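Kendlow Winter Clothing Swap & Mending Month: call for menders, sorters and people with coats

32 shares | 5 comments

Ok quick one as I'm typing this between deliveries. We need people for July. Yes, July, for winter coats. If we wait till it gets cold we're sunk, same as last year when everything came in at once and half of it was still sitting in bags by the time the snow was gone.

What it is: one month of sorting, washing, mending and tagging used winter clothes at the old Kocsis dry cleaners on Kendlow's main street. The coats then go out free in the fall to anyone who wants one. No forms, no proof of income, no asking why. Last season 1254 pieces went out the door. Could of been more but we ran out of hands way before we ran out of coats.

Who we're looking for:

Menders. Zippers mostly. If you can replace a zipper in a lined coat, please please get in touch, you'll be treated like royalty. Hand sewers welcome too, there's always buttons, hems, pocket linings, torn cuffs. Own machine is great but we have a few.

Sorters. No skills needed. You check pockets, look for stains and rips, decide wash / mend / rags. Standing work, though we can set you up with a stool and a table if that suits better.

Washers. People who can take a bag home, run it thru their own machine and bring it back dry. Detergent is on us. Good one if you can't do set hours.

Drivers. Pickup from porches, Kendlow and the farms out toward the county line. Gas money paid. Any car with a decent trunk.

One person for the list. Meaning the spreadsheet. Sizes in, sizes out. The current spreadsheet is a mess and I take full blame for it.

Hours: mornings 9 to noon, evenings 6 to 8:30. Pick whatever fits. We ask for five shifts over the month, split up any way you like. Teens 14 and up are fine, under 16 bring an adult. School service hours can be signed off, bring your sheet with you and don't leave it till the last night.

Also need the coats themselves, obviously. Kids sizes go fastest, then mens XL and up. Snow pants, yes. Boots only if they're a pair and the soles are whole. Puffy jackets always wanted, they're warm and light and kids will actually wear them.

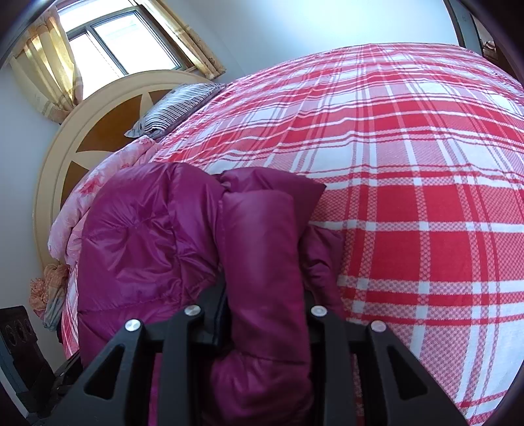

Do I have to wash a down jacket before I donate it?

Please don't, unless you've done it before. Down needs a gentle soap and a long low dry with a couple of tennis balls in the dryer, and if it comes out even a little damp in the middle it'll smell within a week. Empty the pockets, zip it up, drop it off as is. Our washers know the drill.

Things we can't take: pillows, bedding, underwear, anything with fur that sheds, anything that's been stored with mothballs (sorry, the smell gets in everything else). Ski helmets no. Single gloves, sure, we've got a bin for those and you'd be suprised how often a match shows up.

What you get out of it. Not money, sorry, except the drivers' gas. Coffee, the good rolls from Sketska if you make the morning shift early enough, lunch for anyone doing a double. Menders get first pick of the leftover fabric and thread. And Imre Fekete is teaching a zipper night in the first week, 6 pm, free, all levels. He did alterations in the back of that building for most of his working life and he can get a stuck slider moving with a pencil. Bring something broken. Space is tight so let us know if you're coming.

Building stuff: ramp is on the alley side, front has two steps. Bathroom on ground floor. No AC!! We have fans, but it's July in a former dry cleaners, so dress for it. Parking behind the Dimix lot after 5, street parking before that. Don't park in front of the Dimix loading door, they have been very nice to us and I'd like it to stay that way.

Goal this year is some 1000 coats ready to hang by the end of the month, and then whatever trickles in thru September is extra.

To sign up: stop by the building any morning, or leave your name and number on the clipboard at Sketska by the register. Say which job, which days roughly, and if you have allergies to dust or feathers so we don't stick you at the wrong table. If you signed up last year you still need to sign up again, I lost the list. See spreadsheet, above.

Bags for donations can go in the blue bin by the alley door while we're open. Not overnight please. Raccoons.

Someone will call you back, prob in the evening.

32 shares | 5 comments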